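Tipoki Round Timer: set-up guide
Section 2. Setting up for sparring and fight nights

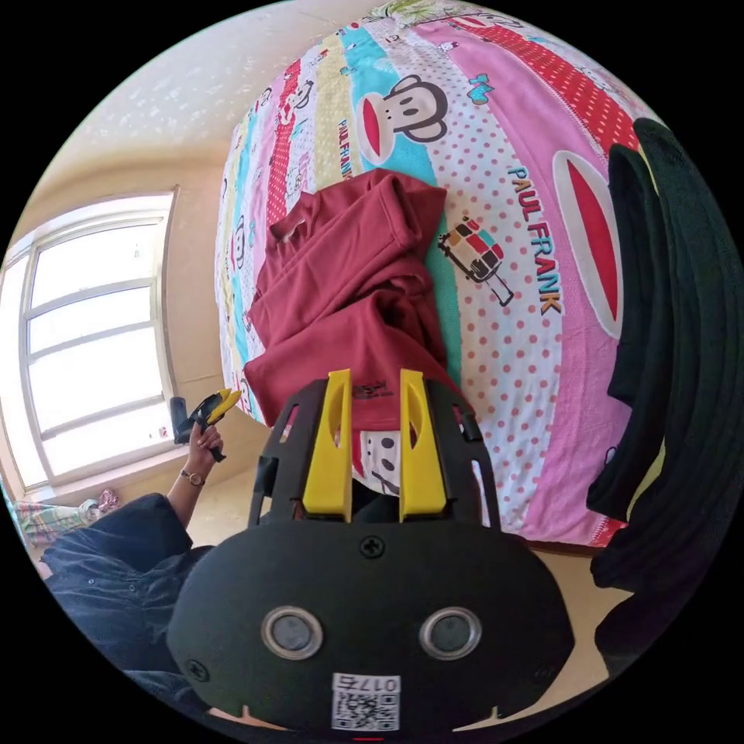

Do this before anyone gloves up. Takes a few minutes, longer if the corner lamps haven't been paired yet.

1. Plug the timer in. Wait for the double beep. No beep, check the switch round the back.

2. Hold MODE until the display shows BOUT. GYM mode is for bag rounds only and wont sound the ten second warning.

3. Set round length with the up and down keys. Press SET. Same again for the rest period.

4. Set number of rounds. Title bouts need the longer card, see section 4.

5. Pair the corner lamps. Red first, then blue. Hold PAIR on the lamp till it stops flashing.

6. Press TEST. Bell, both lamps, buzzer. If one lamp is dead go back to step 5.

Note: bell volume goes from 1000 to 4000. For a small gym 2000 is plenty. The hall at Stastesbridge needs the lot.

Note: the older Prevudier lamps do pair but drop out at roughly 2000 hours of use. Swap them.

CAUTION: don't press RESET during a round. It wipes the clock and the judges' count, and theres no getting it back. Use PAUSE for a time-out (low blow, loose tape, lost gumshield).

CAUTION: keep the cable outside the ropes. Tape it down.

If the clock freezes, unplug, wait, plug back in. Still frozen, ring the Fisness workshop and ask for Declan Bright.

Guide updated 16/10/2019. Replaces the July sheet, bin that one.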